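Dalisay Lunch Club: progress report to the Demier Fund
Second period, to the end of January

Thank you for the second payment, which arrived a day before the gas bill. The two have since met.

When we applied, we said we would serve a hot midday meal to older residents of Roden, get more of them through the door on their own two feet, and teach a few of them to cook for one. We are on course with the first, ahead on the third, and at the mercy of the number 28 bus with the second.

Meals. We served 314 meals in the period against a target of 200. Before anyone at your end gets excited, a good part of that was the cold spell, when people who had been meaning to try us since autumn found their own kitchens less appealing. Most have kept coming. Marcelino Paredes has stretched the menu as far as the budget allows and possibly slightly further, as you will see under Money. The fish pie remains popular. The lentil bake has been retired after a frank exchange of views.

Getting here. The bus company moved the stop to the far side of Drenov Road in November, with no crossing. We wrote in November and again in December, and have had a very nice acknowledgement of the first letter. In the meantime Hüsnü Kırmızıgül does two runs in his own car, for which he claims mileage, under protest and only when chased.

Cooking for one. This was the part of the bid we were least sure of. The first course filled up and we ran a second straight after it. Amancay Echeverría teaches both, and has dropped the printed recipe cards in favour of people writing down what they did. The results are harder to read but far more likely to be cooked again.

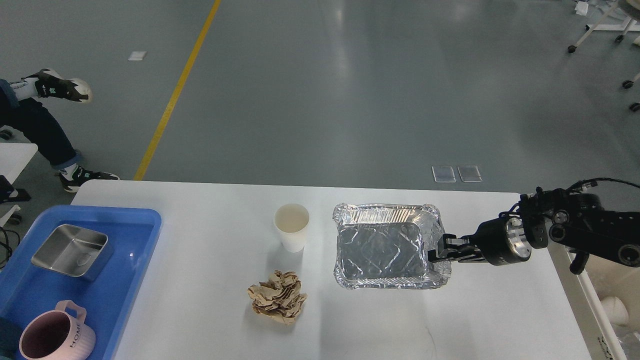

Trays and a pale pink mug on the white table.

Several learners asked for a session on freezing and labelling, having each found something at the back of the freezer that they could not put a name to. We have added one at no extra cost.

Money. Food is over budget by 70 pounds, nearly all of it butter and eggs. Hall hire is under, as the landlord forgot to put the rent up and we have not felt it our place to raise the matter. We would like to move the difference across and ask for your agreement in writing.

Staff. Fulgencio Ibarra has cut his hours to look after his mother, and Tamás Veres has taken on the bookings. The waiting list now has a waiting list, but it is at least in alphabetical order.

Next period. A third cooking course, a new seal for the oven door, and another letter to the bus company.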